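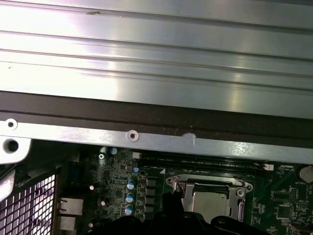 How do we get our arm to lift a CPU straight out of the socket?

Asked in Student Projects, Jun 4, 2024

Hi everybody! I help run an after-school robotics club, and we have been on the same problem for so long that the kids voted to let me ask strangers. We're getting ready for the teardown round at Zorkville in September, where your arm has to take a used desktop computer apart without wrecking the pieces. The memory went fine (you need a second tool to hold the latches, but fine). The processor is what's killing us.

The rules say the lever and the load plate may be opened by hand before the clock starts, so all the arm has to do is come down, grip the chip by two edges, and bring it up. There are 100 points for a chip that comes out with a clean socket behind it, and you lose every one of them if a contact is bent, even slightly. We practice on old office machines, a mix of boards.

What happens with us is that the fingers close, the chip tips up on one side, and then it squirts out and drops back in crooked. We have tried it slower. We have tried it harder, which I do not recommend. We have 4 boards left that still have good sockets, and I would love to stop using them up! Our camera is on the wrist, so by the time we're low enough to grip, the fingers are hiding the very edge we need to see. Has any other club solved this? We have a small budget, and the kids are handy with a 3D printer.

Thanks in advance, and sorry for the long post. The students wrote a shorter one, but it was mostly capital letters.

3 answers

Answer 1 (accepted)

Oh, I feel for you, we spent most of a winter on this same thing with my own group. I think you have two problems that look like one, so let me take them separately.

The first is that you're trying to steer by the camera all the way down. Don't. Stop at a height where the whole socket is still in plain view, work out the center of the chip and how far it is turned from there, and then do the last stretch blind, straight down, at a fixed speed. Use the corners of the socket frame as your landmarks. The chip itself is a shiny square and it will fool you whenever somebody switches on a different lamp, while the frame stays put and has nice edges to find. Do check that your wrist is truly square to the board, though. Ours leaned a hair to one side, and that alone was enough to tip the chip, and we blamed the software for weeks before a student laid a little level on it. 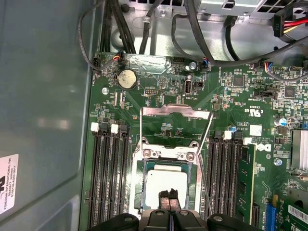

Burora wrote to me after I posted a shorter version of this elsewhere, saying that a leaning case will do the same damage as a leaning wrist, and that their team shims the chassis on the bench before every run. I'd add that to your checklist.

The second problem is grip. Wide fingertips are too fat for the gap between the chip and the frame, so they ride up on the metal and pinch only the top. Print yourself narrow tips with a thin lip and glue a bit of soft rubber inside. Close until the motor current just starts to climb, wait a beat, and lift a tiny amount. Look again with the camera, and only then go on up. If the chip is crooked at that point you can set it down gently and start over, and your socket will most likely survive.

And please practice on a dummy! We cut squares of aluminum the size of a chip and put them in a printed socket. My students ran 1,000 lifts on that before we let them near a real board, and they complained about every single one.

Answer 2

Suction cup. The top of the chip is flat, so it's made for it. Segers sells a small kit with a hand pump and we never went back to fingers. Read your rules first, some rounds want a gripper only.

Answer 3

I can't help with the lifting part, but make sure somebody logs every attempt, including the ugly ones. Our club (we go by Putum) has 1,961 tries in a spreadsheet going back to our first year, with which board, which fingertips, and what went wrong. It's dull work and the kids take turns at it. When we finally sorted it by board, nearly all the tipping was on the machines where a worn lever let the load plate sag back toward the socket. We prop it now with a strip of foam. Good luck in September, we may see you there!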